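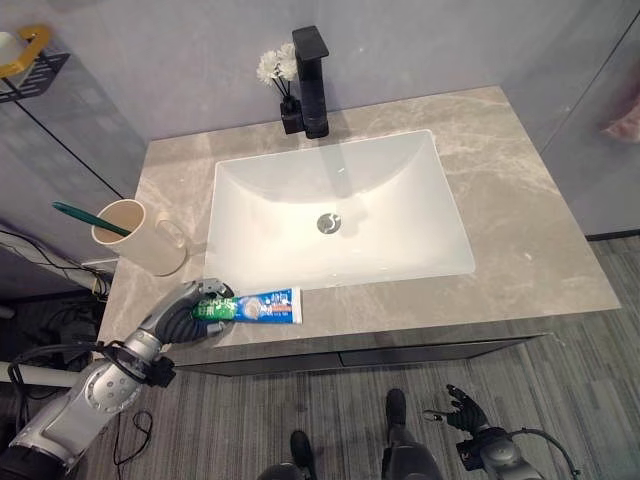 How much salt should go into white cabbage for sauerkraut, if it will ferment in a normal kitchen? In our tests the best jars had two per cent of the weight of the cabbage, kept for three weeks at room temperature.

Project report: Sauerkraut in small jars
Group: Stelios Manolakis, Lộc Hồ, Torben Seidel
Supervisor: Prodromos Antoniadis

1. Background
In the course on preserved foods we had to choose one vegetable and one method. We chose cabbage, which is cheap in Dultarstead during the whole winter. The recipes that we read do not agree about the salt. Some give it in spoons, and a spoon of coarse salt weighs less than a spoon of fine salt, so we decided to weigh everything.

2. Method
The cabbage came from the Verbeke farm shop. We removed the outer leaves and the core, and cut the rest in thin strips. After this we had 3000 g, which we divided into three equal parts. Part A received one per cent of salt, part B two per cent and part C three per cent. We pressed the cabbage by hand until it gave enough liquid to cover itself, then filled the jars and put a small glass weight on the top. The jars stood in a dark cupboard and were opened for a short moment every second day to let the gas out.

3. Results
Jar A became sour very fast, but the strips were soft after two weeks and the smell was not so pleasant. Jar B was still crisp after three weeks and had a clean, sour taste. Jar C was crisp also, but most tasters found it too salty without rinsing. At the end we drained jar B and weighed 871 g of cabbage.

We also cooked a part of jar B with onion, apple and 260 g of potatoes. It needed roughly 65 minutes on a low heat. Rafail Psarras, who tasted for us, preferred it cold with oil and black pepper.

4. Problems
The cupboard was warmer in the first week than we planned, because the heating pipe passes behind it. We had only one jar for each amount of salt, so a bad jar could change the whole result. Next time we would make at least two of each, and also try a jar with caraway seeds.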